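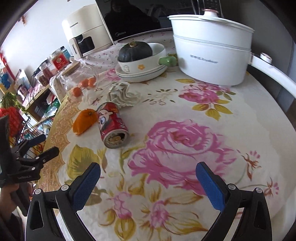

Figure 1. Round table with rose-print tablecloth.

Filed under: Student Projects > Food Studies > Kitchen Testing

Soaking White Beans for Soup: A Comparison of Three Methods
Birutė Lukoševičius
Lovau College, Introduction to Food Preparation

Background

Most bean soup recipes tell the cook to soak dried beans overnight. Some say to add salt to the soaking water, and some older ones warn against it and claim that salt keeps the skins tough. A few skip the soak completely. My grandmother never soaked white beans, and her soup was good, but it was on the stove for most of the afternoon.

For this project I cooked the same plain white bean soup with beans prepared three ways and compared cooking time, texture and taste. The assignment asked for a question we could answer with ordinary kitchen equipment, so I didn't try to measure anything like starch or sodium content.

Materials

I used Wonel dried white beans, all from the same lot, bought at the Beyene grocery in Jidevach. Old beans cook more slowly than fresh ones, and mixing lots could have hidden any effect from the soak. I sorted the beans by hand and threw out the split ones. There were more of those than I expected, and I had to go back for one extra bag.

Each batch had:

172 grams dried white beans
2,000 milliliters tap water for cooking
one medium yellow onion, chopped
two carrots, sliced
one celery stalk, sliced
one bay leaf
two tablespoons olive oil
salt, added at the end

I left out tomatoes. Acid slows the softening of beans, and I wanted the batches to be done within one day.

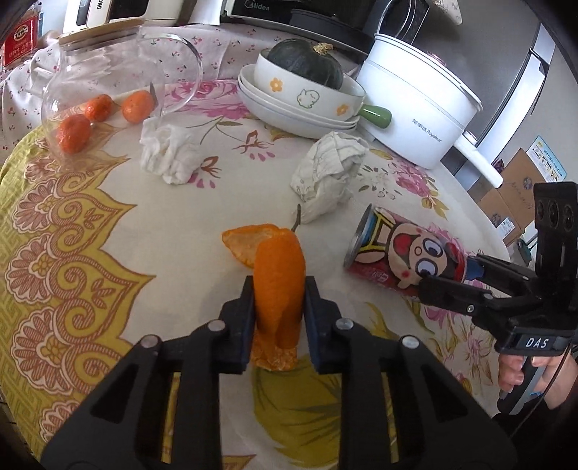
Figure 2. Piece of orange citrus peel held upright, with crumpled white tissue behind it.

Method

Batch A was not soaked. The beans were rinsed and went straight into the pot.

Batch B was soaked overnight in plain tap water in the refrigerator, then drained and rinsed.

Batch C was soaked overnight in tap water with one tablespoon of salt, also in the refrigerator, then drained and rinsed.

For all three batches I cooked the onion in the oil over medium heat until it was soft, added the beans, bay leaf and cooking water, and brought the pot to a boil. Then I turned the heat down to a low simmer and put the lid on partway. I had only one heavy pot, so the batches were cooked one after the other, starting at 7 a.m. with Batch A. Batches B and C stayed in their soaking water until the pot was free, which means C soaked for several hours longer than B. I come back to this below.

I tested the beans every 20 minutes by taking five from different parts of the pot and pressing each one against the roof of my mouth with my tongue. A batch counted as done when all five were creamy with no hard center. The carrots and celery went in when the beans were starting to soften but were not there yet. I judged this by feel, and it's probably the weakest step in the method. If the water dropped below the top of the beans I added boiling water from a kettle. Only Batch A needed it.

Results: cooking time

Batch A was done at the seventh check, Batch B at the fifth and Batch C at the fourth. The unsoaked beans also cooked less evenly. At the fifth and sixth checks I had some beans from Batch A that were nearly falling apart and others that were still chalky in the middle.

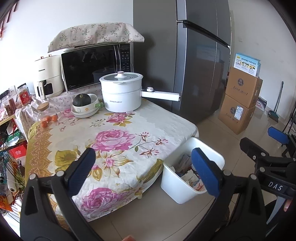
Figure 3. White electric cooking pot toward the back of the table.

Results: texture and taste

Batch A had the thickest broth, with a lot of loose skins floating in it. The beans that had burst gave it a good body, and I wouldn't call this a fault in a soup. Batch B had a clearer broth and mostly whole beans, with a few split skins. Batch C had the most whole beans and the softest skins. The broth was the thinnest of the three, and I ended up mashing a ladleful of beans against the side of the pot to see if that would fix it. It did, but I took that portion out before the tasting so the batches would stay comparable.

The tasting was held with 16 students from my course. The soups were reheated and served in identical cups marked with shapes instead of letters. Each person tasted all three, with bread and water in between, and wrote down one favorite. Nine people chose Batch C, five chose Batch B and two chose Batch A. The comments for C were mostly about the beans being seasoned all the way through. Both people who picked A mentioned the thick broth. One taster wrote that all three needed garlic — I agree with that.

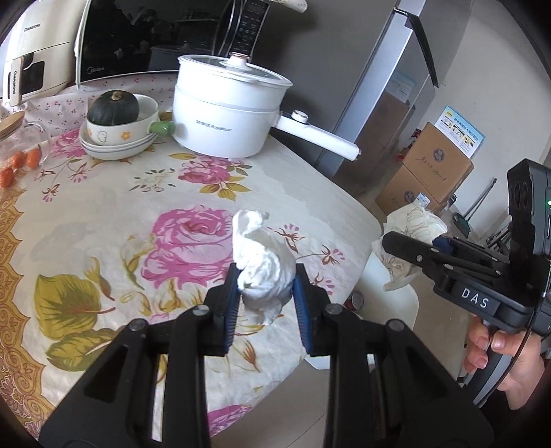
Salt in the final soup was harder to control than I had planned for. I salted each pot at the end with the same measured amount, but the Batch C beans already had some salt in them from the soak. That means C was a saltier soup overall, and some of the preference for it may come from that alone. A better test would have salted all three to the same taste, or had a fourth batch with extra salt to match.

The soaking times are the other problem. With three pots, or with the soaks started at different hours, B and C could have had exactly the same time in the water. I don't think the extra hours explain all of the difference between them, but I can't rule it out from one trial.

What the results do show is that the salted soak did not toughen the skins. They were the softest of the three. The plain soak also saved a fair amount of time at the stove compared with no soak.

Further work

I would like to repeat the test with chickpeas, which have thicker skins, and with baking soda in the soaking water, which some recipes suggest for hard tap water. I would also weigh the beans after soaking. I forgot to do this for Batch B, so the weight I took for Batch C has nothing to be compared with and is left out of the report.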